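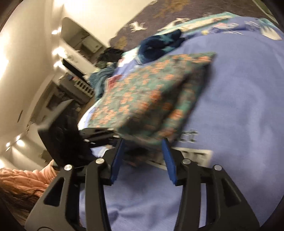

Progress report to the Luralside program office, second reporting period
Prepared by Evangelia Gavalas, 21 Dec 2023

**1. Status**

Work package 2 (two-handed cloth handling, collected by hand-held gripper) is in progress. The target for the full package is 2,000 accepted demonstrations, due at the end of April. Collection is on schedule. Training has started on the first accepted batch; no policy results are reported in this period.

**2. Collection method**

The operator holds one gripper in each hand and folds or sorts garments and household textiles on a shared surface. Each gripper records its own wrist view and jaw opening. Pose is recovered offline from the video and inertial data. Sessions are held in furnished rooms so that walls, mirrors and lamps vary along with the textiles. Printed fabrics are included with plain ones, and other items stay on the surface during the task.

Fiifi Nyarko wrote the operator instructions, now in version 2. Changes from the previous version:

- Jaws are opened fully before each approach.
- The free edge of the cloth is taken between the pads, not between the linkages.
- One gripper holds while the other regrasps. Both may release only at the end of a fold.
- Sleeves are kept behind the jaw assembly.

**3. Data quality**

Darius Kalniņš reviewed the first batch. The main causes of rejection were lost pose tracking and an early stop of the recording. Tracking loss was most frequent in rooms with large mirrors or strong ceiling lights. Reflected features are now masked before pose recovery, and the affected recordings are being reprocessed.

Motion blur on lifted fabric remains a problem. Shorter exposure reduces it but adds noise in dim rooms. A fixed setting will be chosen in January and applied to all later sessions.

**4. Hardware**

Grip pads are inspected after every session. Pads from the Jaunzems order wore unevenly at the tips and have been replaced. Pivot pins are checked for play at the same time. The robot cell at Wamosside will use the same jaw geometry, so no change to the recorded jaw values is expected.

**5. Next period**

- Complete collection in 9 further rooms (Pascual Ocampo).
- Freeze the exposure setting and reissue the instructions.
- Run the first folding trials on the Wamosside cell.

No change to the budget is requested.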